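Home | Club | Projects | Tutorials | Contact

Teaching the arm to pick up a C-clamp

So you've done the cube tutorial and you want something meaner! Clamps were our club's October project at Bukdale and I still love them, because the shape is so awkward (a big open U, a skinny screw, and a handle that slides wherever it likes).

Start with the clamp flat on the board, frame toward the robot or away from it, your choice. Get the pendant, drop to 5 percent speed and jog the gripper until it hangs over the clamp. Save that as your "above" point. I name mine after snacks, Judit Hegedűs hates it.

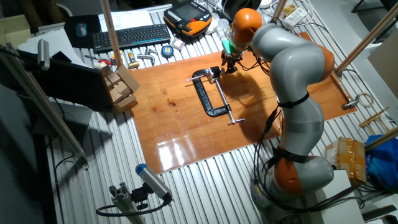 Next comes the approach. Go straight down from the "above" point, no sideways moves at all, and stop 40 mm short so you can crouch and check your fingers against the frame. Aim for the thick part of the U. Don't go for the screw! Valentin Voicu tried that for a whole evening and the handle kept sliding and tipping everything over.

Save the low point, close the gripper slowly, then lift a tiny bit and wait. 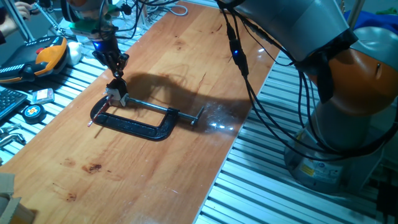

If it droops to one side, shift your grab point toward the screw end and run it again. I needed around 44 tries before I was happy, so bring a sandwich. Once it holds, nudge the clamp a little and re-teach the low point only.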